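Vero 不锈钢深汤锅｜Restarier 小店自用推荐
上架日期：2023年3月19日 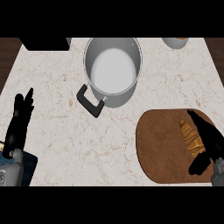 先聊两句我为什么卖这口锅

我家开店卖厨房用品，自己做饭的时候反倒特别懒，一口锅能用到底就绝不换第二口。以前炖汤用砂锅，煮面用奶锅，焯菜再翻个大的出来，灶台上摆得满满的，洗碗的时候就想骂人。后来进了 Vero 这口深汤锅，本来只是拿一口回家试试，结果一直没还回店里（对，就是我自己掏钱买下来了）。

锅身是不锈钢的，锅壁比较直，深度够，炖一整只鸡不用把腿掰来掰去。我最喜欢的是它煮面——水多，面条下去能散开，不会糊成一团！煮饺子也一样，一次下一大盘都不挤。

适合拿来做什么

排骨汤、玉米汤、老鸭汤，随便炖。
煮面、煮饺子、煮粽子。
卤牛肉，卤完整锅端下来放凉，第二天再捞，味道更进去。
焯青菜、焯排骨。
熬果酱也行，不过要一直搅，别走开去刷手机，我糊过一次，满屋子焦糖味儿。

不太适合的：煎蛋、煎鱼、爆炒。想煎东西的朋友请移步隔壁的平底锅页面，别为难它。

规格

品牌：Vero
系列：Hettiarachchi 家用系列
材质：锅身不锈钢
适用炉具：燃气灶、电磁炉、电陶炉
锅盖：另配，下单时可以勾选
质保：2年
发货地：Sisville 仓库

炉具这一项再啰嗦一句，老式的小电磁炉炉面窄，锅放上去要摆正，放歪了会滴滴叫不加热，这种情况挪一下就好，不用来找我退货哈哈。

第一次用之前

新锅到手先用热水加一点洗洁精里外洗一遍，再倒半锅水加两勺白醋，煮开后关火放一会儿，倒掉，擦干。有的朋友喜欢拿厨房纸蘸食用油先擦一遍再洗，也可以，擦到纸上没有灰印子为止。

平时怎么洗

正常用完拿海绵擦擦就行。糊底了别急着上钢丝球！加水没过糊的地方，撒一勺小苏打，小火煮开，关火泡着，吃完饭回来一推就掉得差不多了。实在顽固的再煮一遍。

锅底出现彩虹一样的颜色，还有一块一块的白斑，都是不锈钢锅常见的现象，白斑多半是水垢，倒点白醋抹开，冲掉就看不见了。盐最好等水开了再放，冷水放盐沉在底下，时间长了容易留小点点。

洗完擦干再收，尤其是南方回南天那阵子。我自己是倒扣在沥水架上，懒得擦的时候就这么干，偶尔有点水印，无所谓。

顾客常问的

能进洗碗机吗？
能，不过我建议手洗，洗碗机洗久了表面会没那么亮。

能进烤箱吗？
不建议。想做烤箱菜的话店里有铸铁锅。

不锈钢锅烫不烫手？
大火久煮的时候当然会热，尤其是燃气灶火苗窜上来的时候。端锅请戴手套或者垫块布，火调到不超过锅底边缘，也省气。

隔夜汤能放在锅里吗？
放凉了进冰箱，一晚上没问题。太酸太咸的还是倒出来换个玻璃碗装吧，卤汁我自己也是捞完肉就倒出来的。

买家留言（挑了几条）

“煮火锅底料很爽，不会溅得到处都是。”
“比我想的要重一点，不过放灶上很稳。”
“颜值不错，就是容易留指纹，强迫症要常擦。”
“客服回复有点慢。”（是我，十一月那会儿大促真的忙疯了，对不起！）

价格和配送

单锅和带盖的两种都有货，价格以下单页面为准。Sisville 市内当天下单隔天送，外地走快递，纸箱里面垫了泡沫，收到先别扔箱子，检查一下锅口有没有磕碰，有问题拍照发过来，给换新的。锅用过以后就不能无理由退了，这个请理解。

想凑单的话，Vero 同系列的蒸格可以一起看看，架在锅口上蒸包子刚刚好，我家周末早上基本都靠它。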